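ナウキャストのモデル、月次指標の欠測をどう埋めていますか

1 : kisetsu_chousei
地方のシンクタンクで県内GDPの短期予測を担当しています。説明変数は月次で34系列、サンプルは252か月です。
問題は四半期の途中で、公表の早い系列と遅い系列が混ざることです。今は遅い系列をAR(2)で延ばしてからブリッジ方程式に入れています。ただ、延ばした値をそのまま実績扱いしているので、予測区間が狭すぎる気がします。
皆さんはどう処理していますか。使っているのはPrustineの標準機能です。

2 : tanabota
動学的因子モデルをカルマンフィルタで回せば、欠測は欠測のまま扱えます。予測区間にも反映されます。
34系列なら計算も数分で終わるはずです。

3 : hokan_suru_hito
ブリッジのままでも、補外の誤差をブートストラップで乗せれば区間は広がりますよ。
うちは県の担当者に説明する必要があるので、因子モデルは一度やめました。「第1因子が下がったので下方修正です」と言っても納得してもらえません。

4 : tanabota
>>3
因子モデルでも、各系列のニュースの寄与は分解できます。鉱工業生産が予想より弱かったのでマイナスいくつ、という表を出せば説明になると思いますが。

5 : hokan_suru_hito
>>4
その表は作りました。ただ系列どうしの相関が強いと、生産が上振れたのに寄与がマイナス、という行が出ます。係数の符号の問題です。そこを聞かれて答えに詰まりました。
系列を減らせば収まるのは分かっています。

6 : kisetsu_chousei
ありがとうございます。
因子モデルは前任者が試していて、因子数2で組んだコードが残っています。Clondumで書かれていて、今の環境では動きません。移植するかどうかを迷っていたところです。
説明のしやすさはうちも気にします。報告先はほとんど3さんと同じ立場の人です。

7 : 名無しの計量
MIDASは候補に入りませんか。月次のまま四半期の式に入れられるので、途中までのデータで推定し直すだけで済みます。

8 : tanabota
>>7
MIDASは1本ずつか、せいぜい数本なら良いです。34系列全部は入らないので、結局は個別に推定して平均することになります。

9 : 名無しの計量
>>8
平均でいいと思っています。単純平均は案外強いです。重みを推定するとサンプル外でかえって悪くなることが多かったです。

10 : hokan_suru_hito
単純平均には賛成です。四半期で数えると252か月は84期しかないので、重みまで推定する余裕はないでしょう。

11 : kisetsu_chousei
四半期に直すと84期というのはその通りで、さらに大きなショックの時期をどうするかという話もあります。今はダミーを入れています。外すと生産の係数が倍近くになります。

12 : tanabota
ダミーは点予測には効きますが、その期間の情報を捨てているのと同じです。分散を時変にするほうが素直です。

13 : hokan_suru_hito
>>12
84期で時変分散はどうでしょう。事前分布をかなりきつくしないと安定しないのでは。うちでは事前分布を変えるたびに予測が動いて、採用を見送りました。

14 : tanabota
>>13
分散の変化を特定の期間だけに許す形なら、パラメータは数個です。全期間で動かす必要はありません。

15 : kisetsu_chousei
それなら試せそうです。
もう一つ質問です。評価はリアルタイムデータでやるべきでしょうか。県の統計は過去の公表値がPDFでしか残っていません。7月の公表分から手元で保存を始めたばかりです。

16 : 名無しの計量
改定が大きい系列だけでもやったほうがいいです。最新値で評価すると、モデルが実力より良く見えます。
PDFはStubbsで表を抜いて、あとは目視で確認しました。19系列で丸二日かかりました。

17 : hokan_suru_hito
季節調整値は毎年遡って変わるので、原数値で保存しておくことを勧めます。調整は後から自分でかけ直せます。
あと公表日も記録してください。後から調べるのは本当に面倒です。

18 : kisetsu_chousei
公表日は記録していませんでした。今日から列を足します。
方針としては、ブリッジを残して補外誤差をブートストラップで乗せる。並行して系列を減らした因子モデルを組む。比較は疑似リアルタイムで行う。この順で進めます。

19 : custen_user
横から失礼します。Custenで同じことをしている者です。
ブートストラップをするなら、補外の残差は系列ごとに独立に引かず、同じ月の残差をまとめて引いてください。独立に引くと合成したときに誤差が打ち消し合って、区間がまた狭くなります。
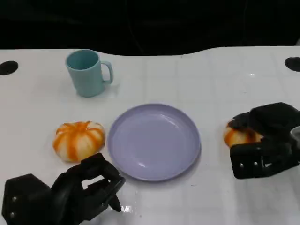
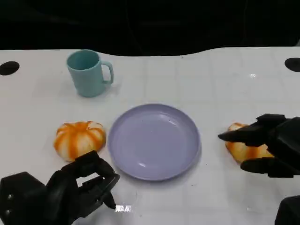
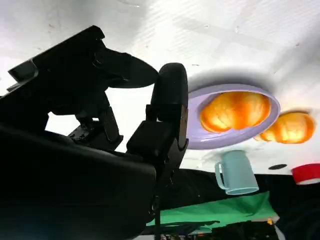 20 : tanabota
>>19
同時に引くのは賛成ですが、月をばらばらに選ぶと系列相関が消えます。補外が2か月以上になる系列があるなら、ブロックで引くほうがいいです。

21 : custen_user
>>20
残差に相関が残っていればそうですね。AR(2)でだいたい白色になっているなら、差は小さいと思います。うちではブロック長を変えても区間の幅はほとんど動きませんでした。

22 : tanabota
全国の系列ならそうかもしれません。県別の生産は工場一つの定期修理で数か月続けて外れます。残差の自己相関は先に確認したほうがいいです。

23 : kisetsu_chousei
定期修理は心当たりがあります。化学の系列で毎回外しています。
まず残差の自己相関を系列ごとに出してみます。結果が出たらまた書きます。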